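Automation at the Rambridge Sample Room: First Observations

The Skident arm entered service at our Rambridge site in November. It now handles the loading of tubes, which two members of staff had previously carried out by hand, up to 300 times in a shift.

Both employees remain in post. Their hours have moved toward labeling checks and record review, and each has completed 16 hours of training. Wrist complaints were the main reason for the change, and management will review the position after seven weeks.

The work still depends on people. Staff set out the clear rack at the start of a run, and they decide when a run should stop.
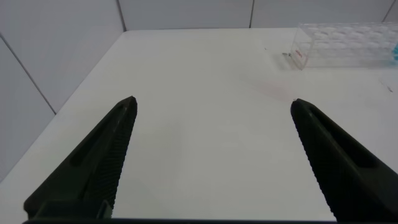
Ruan Kruger asked that the quieter pace not be taken as spare time, as the review work demands closer attention than loading did.

Comments

Debora Ruggiero: Will the night shift receive the same training?

M.T.: We had a similar change at Plencombe. Pay grades took longer to settle than the machine did.

Related posts
Shift Patterns at Mulcahy
Notes on Retraining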